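A lodger with one arm

My sister thinks I've lost the plot. She came round one Sunday for lunch, looked at what was going on in my kitchen and asked whether I couldn't just warm up my own soup. Well, yes, I could. But I'd been offered a trial of the Mekell home arm, and I write about gadgets for a living, so the soup was going to have to wait for the robot.

Mekell is the kitchen helper from a small firm called Bromix, and it's sold as a service – you don't buy the arm, you rent it. The plan costs £80 a month and you sign up for at least 3 months, which covers the set-up visit, the software and somebody to ring when it sulks. If you fall in love you can buy it outright afterwards for £2000. That's a lot of money for something that can't peel a potato, but I've seen people spend more on an oven and then live on toast.

My set-up was done by Wulan Kwok, who was in and out before I'd finished my second cup of tea. She asked me which jobs I wanted to start with (you pick from a list on the app) and then spent most of the visit teaching it my cupboards. I liked that she didn't oversell it. "It's slow," she told me. "If you're in a hurry, do it yourself and let it have the next one."

She was right about slow. The first time I asked for the microwave door to be opened, I had time to read a whole page of my book. It creeps up to the handle, has a think, creeps a bit more, and then the door swings open and you feel absurdly proud, like a parent at sports day! By the second week I'd stopped watching every move, and I think that's the best compliment I can pay it.

What it does well is the dull stuff. Plates on and off the counter, pots of porridge in and out of the microwave, a lid from one end of the worktop to the other. It was gentle with fruit too, which surprised me, and I gave it some fairly ripe pears. Cutlery was a mixed bag. Forks went fine, but a knife lying flat on a plate had it fumbling for ages and twice it gave up and sent me a polite message asking for help.

I rang Jinlong Xie, who looks after the software at Bromix, to moan about the knives. He took it very cheerfully and said flat, shiny things are the ones his team spends its evenings on. An update came through later in the trial and it got better, though I still wouldn't ask it to lay the table for guests.

My other grumble is room. It needs a good clear run of worktop and a stand beside the units, and in a galley kitchen you'd be forever squeezing past. The rival Cusi arm hangs from a ceiling rail and takes up less floor, but you need a builder to fit it, and my landlord would have had a fit of his own.

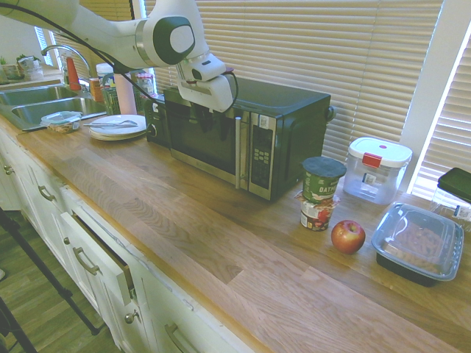 Should you get one?

If bending, lifting or gripping is hard for you, or for someone you look after, I'd say try the 3 months and see. My neighbour has sore hands and she was far more taken with it than I was. For the rest of us it's a treat, and a pricey one. I'd also have a look at the Grisari plan before signing anything, as that one lets you pause for a month when you go away, and Mekell doesn't.

I gave mine back in July. I've been opening the microwave myself ever since, and my sister says I complain about it every time.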